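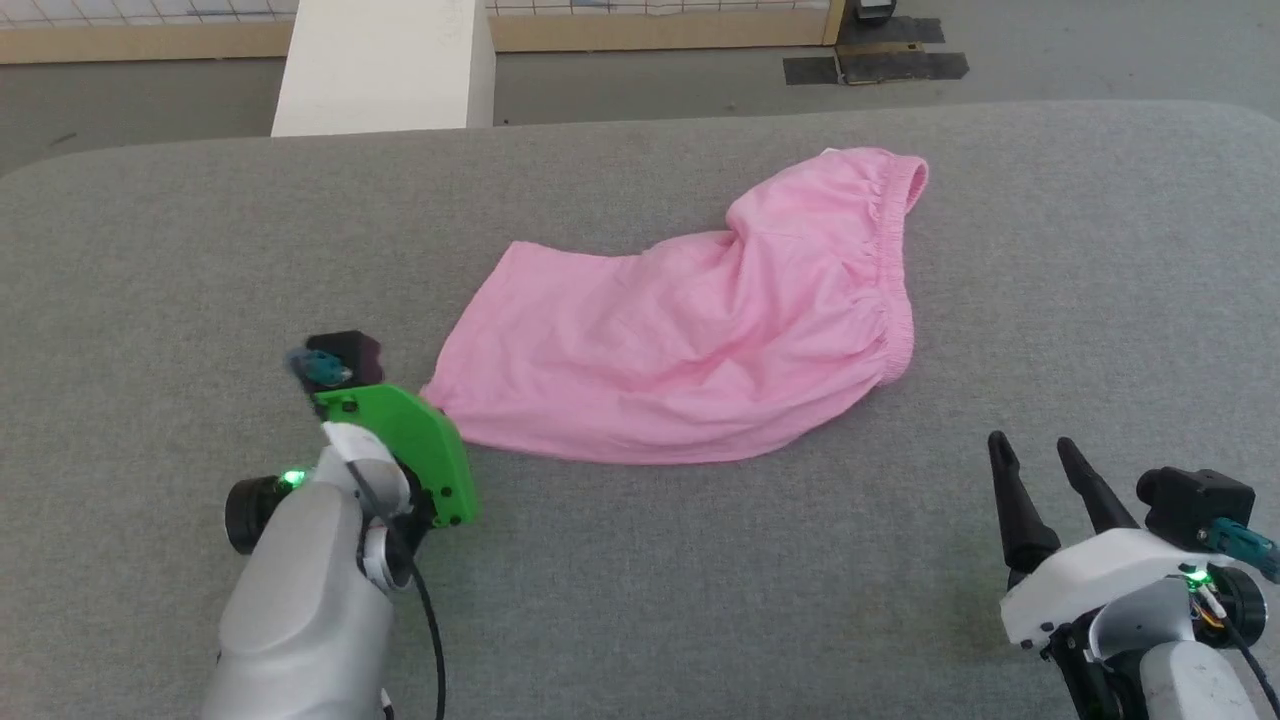

Left gripper on the corner, right one parked open over the felt.

Monday was the first evening I got both arms moving over the same table in the Lamstead workshop without one of them stopping for a joint limit. The rig is a two-arm build I've been calling Mesus. The job is folding small laundry, and the pink one with the elastic waistband is the item it does worst.

Elastic is the problem. A flat towel has corners that stay where the planner expects them. A gathered waistband pulls the fabric next to it into ruffles, and my corner detector reads every ruffle as a candidate. On the first pass it returned 17 grasp points for one garment. I now throw out anything within 24 mm of a high-curvature edge, which leaves a short list the arm can work through in order.

Changes since the last post:

Left arm: the green finger is a flat plate, screwed on. Pressing down with it and dragging gives better results than pinching from above. Downward force limit is set in software, and I lowered it twice.

Right arm: tapered fingers, default state open. It holds position above the table until the left arm reports contact. Timeout is 4 seconds, then both arms back off and start over.

Table: gray felt cover. Bare tabletop let the cloth slide ahead of the finger. Felt grips it a little too well, so the drag speed had to come down.

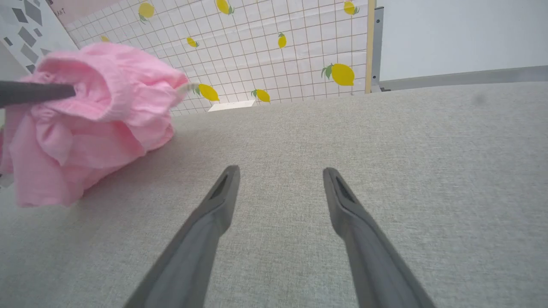

Wrist camera calibration took most of the remaining time. I logged 321 frames and the hand-eye solve still drifts by up to a finger's width at full reach, always in the same direction, so I suspect the mount before the math. The replacement bracket is printed but the holes are undersized and need a drill.

Villanueva, the logging script, now writes joint states and camera frames to one file with a shared clock. The old version kept two clocks and I spent most of September fixing the offset by hand. It goes in the repo once I strip out the hardcoded paths.

Next is the second fold, which needs both arms holding fabric at once. The Skellville controller board has a spare channel for a contact sensor on the right wrist, and I'll wire that before touching the planner again.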